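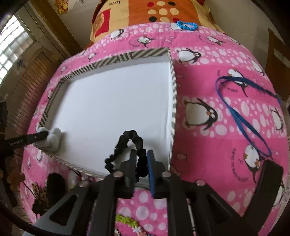 When my husband and I got married, his aunts gave us a dinner service for 12 persons. It came in 3 boxes, and in our first apartment in Leten we had no cupboard that could take it. So it went under the bed, and we ate from four plates that I had bought in a supermarket when I was a student. We ate from them for six years. I want to argue in this text that this was a mistake, and that most people I know are making the same one.

The idea of the "good plates" is strong in the country where I was born, and I see that it is strong in America also. The good plates are for guests, for holidays, for the visit of somebody's parents. The rest of the year they wait. My mother had a set from the Hustau factory, white with a thin green line, and I can remember each time I ate from it, because it did not happen often. When she moved to a smaller place we counted the pieces together. There were 33, and all of them were perfect. I found this sad, and she was proud, and we did not speak about it.

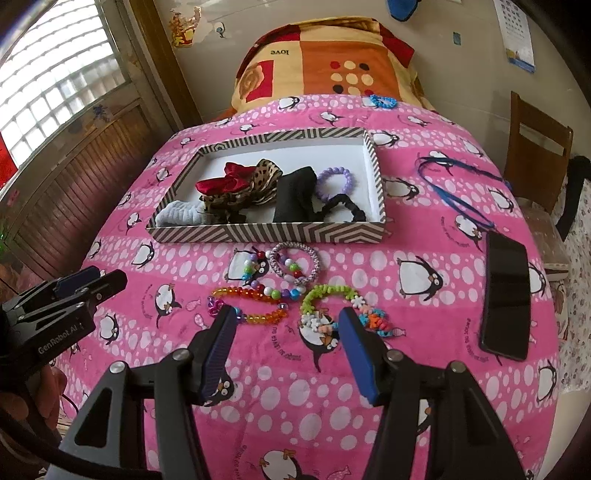

People who keep the good plates in a box give always the same explanation, that they could break. Of course they could break. I have broken two of the aunts' soup bowls since we took the service out, one of them on the first evening, against the faucet. I was upset for an hour. After that I noticed that we are two people with ten soup bowls, and I made soup.

It is also said that using them every day would make them ordinary, so that the holiday table would not feel special anymore. I take this more seriously. There is a pleasure in bringing out something that you have not seen for months. But I think that the pleasure comes mostly from the food and from the people, and from a clean tablecloth. At our last big dinner in June we had the same plates we had used for scrambled eggs in the morning. I put candles on the table and folded the napkins, and the guests told me how nice it looked.
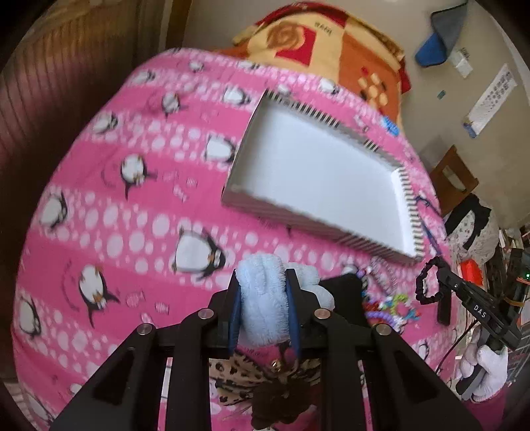 Money belongs to this question too. I once looked up what our service costs if you buy it today, and one dinner plate is 20 dollars. For me this is a lot for a plate. But the plate under the bed costs the same as the plate on the table, and only one of them gives something back. A friend paid 174 dollars for a serving platter from Cifuentes, with a painted border of lemons, and she has used it once, for a ham. When I asked her why not for ordinary chicken, she said that chicken did not deserve it. I still think about this answer, and I do not agree with it. The chicken is what we have.

I should be fair and say that not every nice thing can live an everyday life. The glasses with the gold edge cannot go in the dishwasher, and I do not wash glasses by hand after work. They stay in the cupboard, and I will probably give them to my sister-in-law, who has more patience. The small Esov cups are too small for the coffee I drink. I do not pretend that I love every gift. 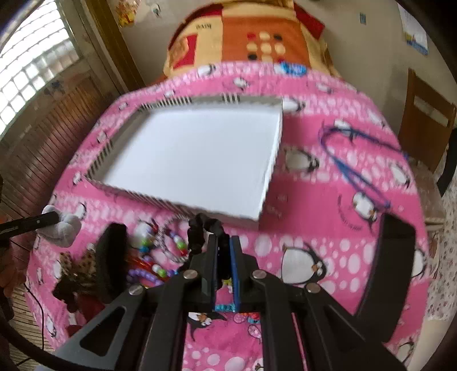 With serving dishes the rule in many homes is even more strict than with plates. The big oval one comes out for a turkey and the long flat one for cake, and otherwise they stand behind the pots where you cannot reach them without kneeling. For bread, fruit or the mail people then take whatever is near. And it is true that a thing does not need to be expensive to be useful; a plain white foam tray with a raised rim, like the one lying on the penguin blanket, can hold small things perfectly well. But if you already own a beautiful dish, let it hold the apples. Ours has been on the kitchen counter since spring, and it has a small chip on one side now, which I turn to the wall.

My mother keeps her 33 pieces in a cabinet with a glass door. On my last visit I asked if we could have our lunch on them. She said next time, and she gave me the blue plastic plate that I have known since school.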